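Hose loops catching on the bin when the arm goes low

posted in Cell Setup and Maintenance

Concetta Rinaldi
We run a small bin picking cell with a KUKA arm. At the bottom of the bin the cables and air hose drag on the sloped wall. After 466 picks the hose has a flat spot. I shortened the bundle once and then it pulled tight when the wrist turned. Is there a right length, or should I move the bin?

Drosine
Just buy a longer hose. Worked for me.

Jagadeesh Gowda
A longer hose will hang lower and drag more. Jog the arm to the deepest pick, then turn the wrist to both limits. Leave enough slack for the worst of those and no more. Tie down everything behind that point with hook and loop straps, not zip ties. I use 4 straps.

Also clamp the bin before you teach anything. If it shifts, your clearance is gone. Mine has one spring clamp on each upper corner and tape on the cardboard beside it. I still get loops over the slope on a low pick like the glove, and I check that stretch of hose every June and whenever I change grippers.

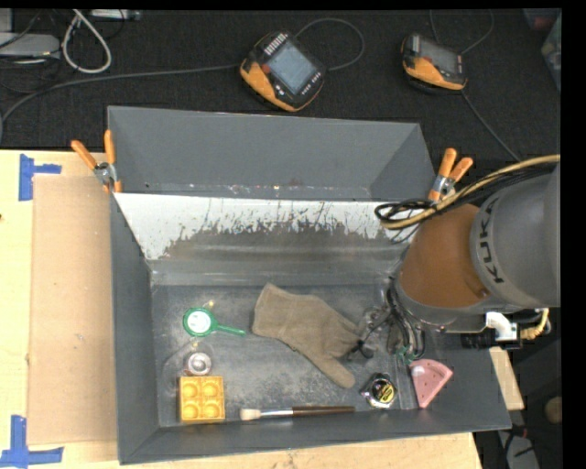 Jagadeesh Gowda
Cell technician, 215 posts

If the flat spot doesn't round out by hand, replace the hose. Mine took 16 minutes, most of it spent on the straps.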